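4.2 Visitor routes at the Wovville museum

We were lucky to spend most of November at the Wovville museum of farm machinery, where Phong Triệu and the front desk staff kindly let us sit in on the daily counts. Of the 2,965 people who came through that month, 1,509 took the upstairs gallery first -- a good deal more than we had expected, given how steep the stairs are. Families with small children mostly stayed below with the tractors, and often went around twice before they left.

We also talked with 124 visitors near the exit, usually for 15 minutes or so, and their answers are taken up in the next section.

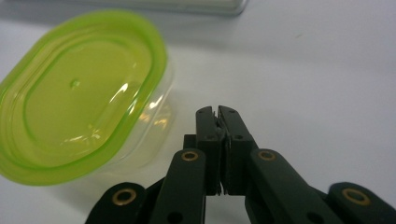 Figure 3. Food storage container with a green lid.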